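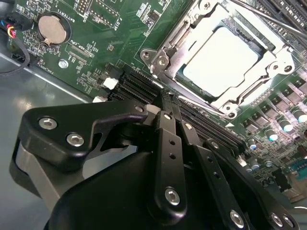
Reuse of Retired Desktop Computers in a Small Public Library: Term Project Report

Prepared by Takeshi Kinoshita and Hjalti Dalsgaard
Supervisor: Mogens Baldursdóttir

1. Background

The Clusdale branch library replaces its public desktop computers on a fixed cycle. When a machine reaches the end of the cycle it is taken off the asset register and stored until a recycler collects it. At the start of our project the storeroom held 47 such machines. The branch wanted to know how many could go back into service for catalogue lookup, printing and basic word processing, and what this would cost in staff time.

The project had a parts budget of $3000, set by the branch. Our own labour was not charged against it, but was logged so that the branch could estimate the cost of repeating the work.

2. Scope

We looked at desktop units only. Laptops, monitors and printers were left out. Data erasure had been completed under the library's own procedure before we received the machines, and we did not check it.

3. Method

Each unit was given a paper tag and a row in a shared spreadsheet. The row recorded the model, processor, installed memory, drive type and any visible damage. The unit was then run through the same sequence:

Visual check of the case, ports and power inlet
Removal of dust from fans and vents
Power-on and entry to the firmware setup screen
Memory test, one full pass
Drive health readout
Installation of the standard library image
Timed cold start and timed launch of the catalogue page

A unit that failed at power-on was opened and its memory modules were reseated. If it failed again, modules were tried singly in the first slot. We set a limit of 15 minutes for this step. Anything still dead at the limit was marked for parts. The limit was agreed with Baldur Thoroddsen at the branch, who pointed out that library staff would not spend longer than that on an old computer in normal practice.

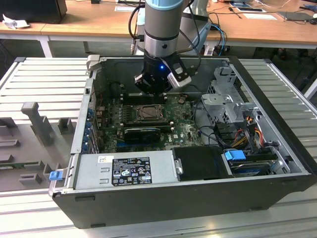 Memory was the most frequent cause of trouble, and also the easiest to fix. Modules taken from units marked for parts were tested, sorted by type and size, and kept in antistatic bags. Drives were handled differently. We did not move used drives between units, as their remaining life was hard to judge from the health readout alone. All units chosen for service received a new solid state drive from the parts budget.

4. Results

Seventeen units were returned to service. The others were either marked for parts or passed to the recycler. Units that had mechanical drives took much longer to reach the login screen before the change, and the improvement was noticed by the front desk without our asking.

The main reasons for rejection, in order of frequency, were:

Processor too old for the current library image
Failed power supply
Failed or unstable motherboard
Case or port damage

The first of these is not a hardware fault. Several rejected units passed every test and would run another operating system without difficulty. The branch did not want to support a second system at the public desks, and we accepted this as a fixed condition. It should be reconsidered if the storeroom fills again.

Power supplies were a disappointment. Many of the cases use a non-standard connector and shape, so supplies could not be swapped between models. We ordered two adapter cables from Morico to test a workaround. One fitted. The other had the wrong pin layout and was returned.

5. Labour

Logged time per unit fell over the term. The early units were slow because we were still writing the procedure, and because the memory test was being run with someone watching it. From the second batch onward we started the tests late in the afternoon and read the results the next morning. The figures in Appendix B show attended time only.

6. Limitations

The units were not a random sample. They came from one library, were mostly bought together, and had been kept in a dry room. A school or workshop would likely see more dust and more port damage. We also have no data on how long the refurbished units will last, as the term ended in December, soon after the last batch was installed.

7. Recommendations

The branch should record processor model at the time of retirement and sort on that field first. This would have removed a large share of the units before any testing. Memory modules should be pulled and kept before collection by the recycler. Tags should be attached to the case and not to the side panel, as panels were mixed up twice in our second batch.

Appendix A: Test sheet
Appendix B: Attended time by batch
Appendix C: Parts orders and returns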